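Re: [grudamside-cooks] Regional dinner in October

> Can we settle the menu before the hall booking closes? I'd still like to do Alsatian, but a few people thought it would be too heavy. Also, does anyone know if Lawal still sells caraway in bulk?

I'm happy with Alsatian. It's only heavy if every course has pork in it. Onion tart to start, then choucroute with less meat than the books say, and a plain plum tart after. We did something close to that at Vindevgate a few years back and most plates came back clean.

For 87 people I'd plan on 4 big trays of tart and 8 of the main. The hall ovens run hot on the left side, so turn the trays halfway.

The tables at my end are clear if anyone wants to come and roll pastry the night before.

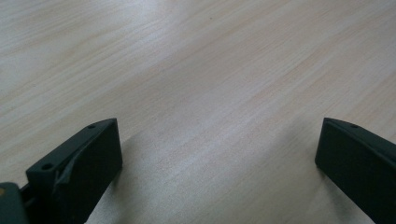
*Tabletop, pale wood.*

Lawal does still sell caraway, in 1000 gram bags. One bag is more than we need, but it keeps. Rama has juniper berries and is cheaper for bay leaves. I wouldn't bother with their mustard — it's sweet, and the flavour doesn't suit cabbage.

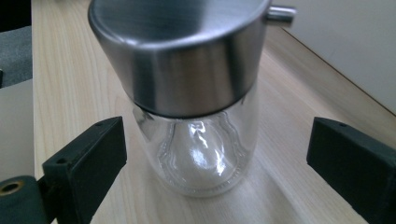
Season the cabbage lightly at first. The brine varies a lot from one batch to the next, and you can't take salt out later. Rinse it once in cold water, squeeze it, then taste it before it goes in with the wine.

Two things still open:

- who has the long serving dishes from last time
- whether we offer a meatless main — I'd say yes, with potatoes and smoked cheese

Reply to the list please, not just to me.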